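Shirt questions I get asked a lot

Do you sell reprints?
No, only originals. Every Tradham Town shirt I list is from the season it says, and I check the labels myself.

How do your sizes run?
Small! Older Proneo shirts come up tight, so I'd go up a size – maybe 2 if you like it baggy. 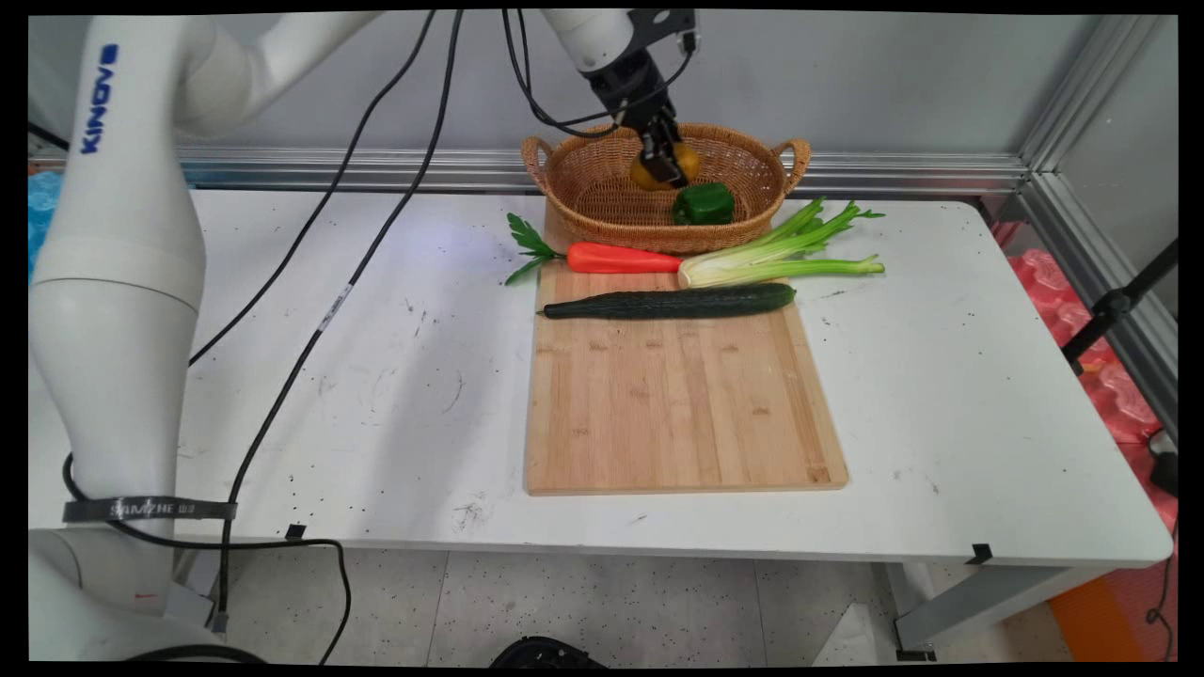

Okonkwo

Can I send one back?
Yes, you've got 78 days, tags on please.

Will you buy my old shirts?
Very likely – email me a photo of the badge and the label. I'm always after the July tour ones.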